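Notebook, bench 2, Pombridge workshop
06/09/2025

Carrying on with the wheat paste trials. Batch 7 went lumpy again, which I had been blaming on the flour until Huguette Bailly pointed out that I was the one stirring it. New approach: cold slurry first, left for an hour, then into the hot water in a thin stream. Batch 8 was smooth enough that I sieved it out of habit and found nothing in the sieve. Felt cheated.

Recipe as it stands, so that I stop rewriting it on envelopes:
Flour, 300 g, the Serutitz fine stuff, not the bread flour somebody decanted into the same tin.
Cold water to a single-cream thickness.
Hot water added until it looks wrong, then a bit less next time.
Clove oil, 5 drops. Fletcher Halliday says more. Fletcher's batch smelled like a dentist's and still grew a beard.

Spine linings on the Kutura ledgers. Volume one is done and opens flat. Volume two opens flat up to the gathering with the tea stain and then sulks. I think the old animal glue is still in there, well down between the sections, and I was too quick with the poultice. Will take the lining off again. It took most of an afternoon to put on, naturally, and will come off in a minute and a half.

Note on the poultice: leave it on for longer than feels sensible, under film, and go and do something else. Standing over it does not help. I have tested this thoroughly.

Shelfmark 3239 came back from the reading room with a fresh tear at the head of the joint. The slip inside says "found like this". They are all found like this. Toned tissue for the repair – the second darkest, the darkest looks like a plaster. One layer with the long fibres across the joint, dry overnight, then see whether it wants another.

Ortuño leather: the sample skin is lovely and pares like butter, right up to the point where it pares like nothing at all and there is a hole. Thickness is uneven towards the flank. Use the back for spines and keep the flank for corners, or for practising one's language. Knife was sharp, I checked before blaming the goat.

Pressing boards. Two of the older ones have warped and are printing a faint ridge on everything. I have written NO on them in pencil. Huguette has added "why are they still on the shelf, then", also in pencil. Fair.

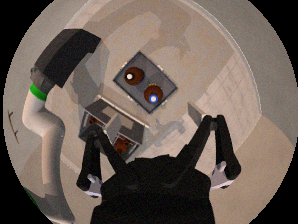 Simulated view, round, black in the corners. Gripper in front, container behind.

Still to do before October:
Strip and reline Kutura volume two.
Ask Fletcher where the good bone folder went. He will say he hasn't seen it. Look in his apron.
Label the flour tins properly, in ink.
Cut new blotters, the present ones have more paste in them than the books do.
Batch 9 at half strength for the tissue repairs, as full strength cockles the thin stuff and I then spend the morning pretending it will flatten.

Volume one checked again before locking up. Still opens flat. Left it under a light weight and wrote the weight down on the board, so it doesn't get borrowed for the door.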